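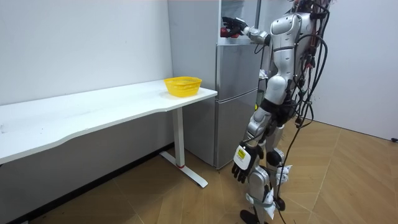

冷凍ごはんって、いつ凍らせたか覚えてますか? 私はまったく覚えていません。先週も奥のほうから平たい包みが出てきて、ごはんだと思って温めたらおからでした(しかも味付きの)。で、そういう「冷凍庫の中の忘れもの」を、みんなで3週間だけ日記につけてみませんか、というのが今回のお誘いです。一人暮らしの小さな冷蔵庫でも、写真みたいな背の高い銀色の冷蔵庫でも、入れたものを忘れる仕組みはたぶん同じなんですよね。大きければ奥が深くなるし、小さければ積み重なるし。どちらの方も大歓迎です!

カテゴリ:参加者募集 / くらし・食 / 在宅でできる

冷凍庫日記の書き手を募集します(Drotura 冬の回)

こんにちは、Myrtle Hollowayです。Droturaという小さな集まりで、家の食べものにまつわる記録を集めて、読みものにする仕事をしています。会社というほどの規模ではなくて、机と電話と、やたら多い付箋でできているような場所です。

前回は「味噌汁日記」をやりました。参加してくれた方々が毎日の具をひたすら書き送ってくれて、届いた記録は1,702件。わかめと豆腐が強いのは予想どおりだったんですが、ミニトマトを入れる人が思ったより多くて、読みながら何度も台所に立ちました。私もあれ以来入れています。あと、レタス。最後にちぎって入れるだけなのに、しなびかけたのがちゃんとおいしくなるんですよ。話がそれました。

今回のテーマは冷凍庫です。味噌汁の記録を読んでいたら、「冷凍の油揚げ」「冷凍のねぎ」「いつのかわからない冷凍のきのこ」という書き込みがとにかく多くて、これは中をのぞかせてもらうしかない、と。
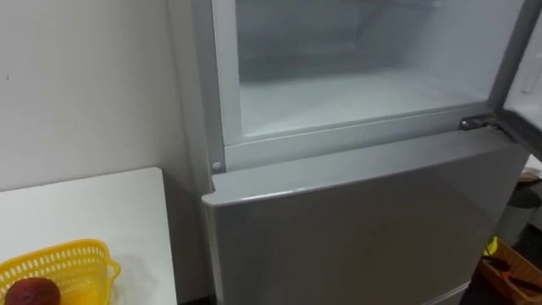
上の段の冷凍室。ここまで空っぽだと、かえって何から入れるか迷いますね。

やってもらうことを書きますね。期間は1月のあいだの21日間。始める日は自分で決めてもらってかまいません。お正月の残りものでぎゅうぎゅうのときに始めたい方もいれば、落ち着いてからがいい方もいると思うので。

初日に、いま冷凍庫に入っているものを全部書き出します。これがいちばん大変です。先に言っておきます。全部出すと溶けてしまうので、引き出しや棚ごとに分けて、手早くやってください。正体のわからないものは「謎・白・平たい」みたいな書き方で大丈夫です。むしろそういうのを楽しみにしています。保冷剤も忘れずに書いてください。ケーキ屋さんでもらう小さいやつ、あれ、かなり場所をとっていませんか。

2日目からは、入れたものと出したものをその日のうちにメモします。「鶏もも入れた」「食パン2枚出した」くらいの短さで十分で、何も動かなかった日は「なし」と書くだけ。アイスも数に入れます。夜中に食べたアイスも入れます。ここはごまかさないでいただけるとうれしい……。家族がいつの間にか食べていた場合は「消えた」と書いてください。

そして最終日に、もう一度全部の書き出し。初日から一歩も動かなかったものには印をつけて、できればひとことコメントを添えてください。「来年も会うと思う」とか「今夜こそ食べる」とか、そんな感じで。

記録は紙でもスマホのメモでも送れます。紙の方にはこちらから日記帳をお送りします。罫線の入った薄いノートで、表紙に試しでクリップを挟んでみたらなかなか使いやすかったので、クリップもつけることにしました。返信用の封筒も入っています。字がきれいである必要はまったくありません。前回、味噌のしみがついたページがそのまま届いたことがあって、あれは編集部の宝物です。

お礼のことも書いておきます。参加してくださった方には、1週間分の記録につき1,000円をお支払いします。途中でやめてもそこまでの週の分はお渡ししますし、理由も聞きません。それと、できあがった冊子を1冊。冊子の名前は『Darkimer』といいます。由来は長くなるので、説明会に来てくれた方にだけこっそりお話ししますね。

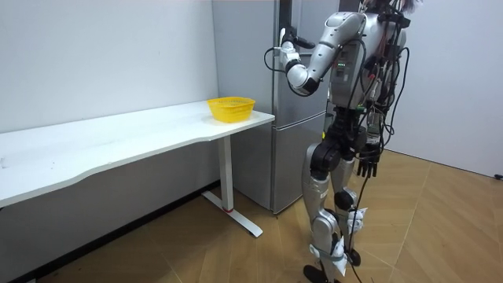
続けるコツについて、よく質問をもらうので少しだけ。味噌汁のときに最後まで書き通した方々に聞いてみたら、みなさん書く場所を決めていました。寝る前にまとめて思い出そうとすると、まず抜けます。冷凍庫の場合は扉のすぐそばにペンがあるのがいちばんで、写真の冷蔵庫のように扉に縦の取っ手がついているなら、そこにひもでペンをぶら下げておくと開けるたびに目に入ります。取っ手がくぼみになっている形の方は、横にマグネットのペン立てでどうぞ。私の家はこっちです。ペン立てが重すぎてじわじわ下がってくるのが悩みで、いま三代目を探しているところ。いいのがあったら応募のついでに教えてください。

こんな方に来てほしいです。冷凍庫のある家に住んでいること。これは必須です。あとは、18歳以上で、21日のあいだに長い旅行や引っ越しの予定がないこと。料理の上手下手はまるで関係ありません。冷凍食品しか入っていない方も、釣った魚しか入っていない方も、製氷皿しか入っていない方も、それぞれ読みたいです。前回は料理好きの方が多めだったので、「ほとんど自炊しません」という方には特に手を挙げてもらえると助かります。

反対に、今回お願いできないのは、お店の業務用冷凍庫の記録です。すごく興味はあるんですけど、家の話とまぜると冊子がまとまらなくなってしまって。いつか別の回を作ります、たぶん。

説明会はItixの二階でやります。Jenkinsというパン屋さんの角を曲がったところの、細い階段を上がった部屋です。朝の10時からと夜の7時からの二回、中身は同じなので都合のいいほうへどうぞ。持ちものはいりません。お茶はこちらで出します。朝の回だとJenkinsの焼きたてに間に合うので、個人的には朝がおすすめです(くるみパンは早めになくなります)。階段がつらい方、遠くの方には電話で同じ説明をしますので、応募のときに「電話希望」と書いておいてください。

応募のときに書いてほしいこと。

お名前と連絡先
いっしょに住んでいる人の数(一人なら「一人」で)
冷凍庫が上にあるか、下にあるか、真ん中か、別に一台あるか
いま思い出せる範囲で、いちばん古そうな中身
紙で送るか、スマホで送るか
説明会は朝か夜か、電話か

四つめは見に行かずに、記憶だけで書いてもらえますか。初日の書き出しと見くらべるのが楽しいんです。ちなみに私の答えは「去年の柚子の皮」でした。実際に掘ってみたら柚子の下からもっと古そうな餃子の皮が出てきたので、当てにならないものです。

よくいただく質問にも答えておきますね。

家族の分も書くんですか、という方へ。同じ冷凍庫に入っているなら書いてください。ただ、名前はいりません。「家族のアイス」で十分です。いっしょに住んでいる方には、始める前にひとこと伝えておいてもらえるとありがたいです。急に中身を書き出しはじめると驚かれるので。

中の写真も必要ですか、という方へ。なくて大丈夫です。送ってくださっても、許可をいただかないかぎり冊子には載せません。文章のほうも、住所やお名前がわかるところは外してから載せて、印刷の前に本人に一度見てもらいます。

書き忘れた日はどうしたら、という方へ。「忘れた」と書いて次の日に進んでください。あとから思い出して埋めた日は、日付の横に小さく丸をつけておいてもらえると、読むときに助かります。

捨てたものも書くんですか、という方へ。はい、ぜひ。捨てたからといって叱ったりしませんし、節約や片づけの指導をする企画でもありません。霜だらけの豆腐を見送った日の気持ちなんかも、よかったら書き添えてください。私だって毎月なにかしら見送っています。

締め切りは年内いっぱい。人数がそろったら早めに閉めることもあるので、迷っている方はとりあえず連絡をください。質問だけでもかまいません。返事は私が一通ずつ書いているので、少しお待たせするかもしれません。夕飯どきに書いた返事には、その日の献立がまじることがあります。

それでは、みなさんの冷凍庫の奥からのお便りをお待ちしています!

Drotura 冷凍庫日記係
Myrtle Holloway

ホーム 募集中 これまでの日記 冊子 アクセス お問い合わせ
サイト内を検索 キーワードを入力 検索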